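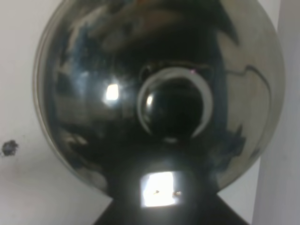 Home Opinion Kitchen Archive Contact

The Case for Steel on the Tea Table
By Weidong Shi
28 Nov 2020

Stainless steel tableware has a poor reputation among people who care about tea. The usual charges are that it conducts heat too fast, that it shows every fingerprint, and that it belongs in a cafeteria. The first two are correct. I still think it is the right material for daily use.

Consider breakage. In January I replaced the last of the porcelain I bought when I moved to Berkville. Of 8 cups, six had chipped at the rim, nearly all of them in the sink. A steel cup dropped in a sink picks up a dent at worst.

Heat is the stronger objection. A single-wall steel cup gets hot at the lip within seconds of pouring. The remedy is to pour smaller amounts and to use the handle. A small cup is drunk before it cools, and the saucer gives the fingers somewhere else to hold.

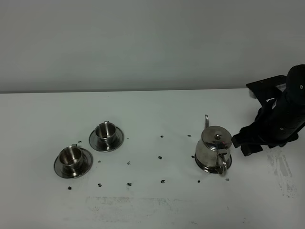 Two espresso cups on their saucers, with the teapot to the right.

Finish matters more than most buyers assume. A mirror polish hides fine scratches poorly and shows water spots at once, so it has to be dried by hand. A brushed surface is more forgiving. My preference is polish outside and brushing inside, where the spoon goes. 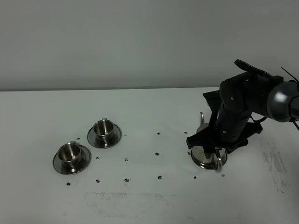 Saucers are the part of a set most often skipped, and I consider that a false economy. A flat saucer lets the cup slide when carried. One with a recessed center, like the one under the nearer cup here, gives the base a seat, and the wide rim leaves room for a spoon. The shop in Hukdale where I buy mine sells cups and saucers separately, and I would refuse the cups alone.

Porcelain can stay in the cabinet for guests who ask for it. The set used every morning should be the one that can be washed without care.

Comments (3)

Aranda: Disagree on heat. I burned my lip twice and went back to stoneware.

tealeaf_9: What do you use for water spots? Vinegar leaves a smell.

Brerkdale reader: Same sink, same chips. Switching.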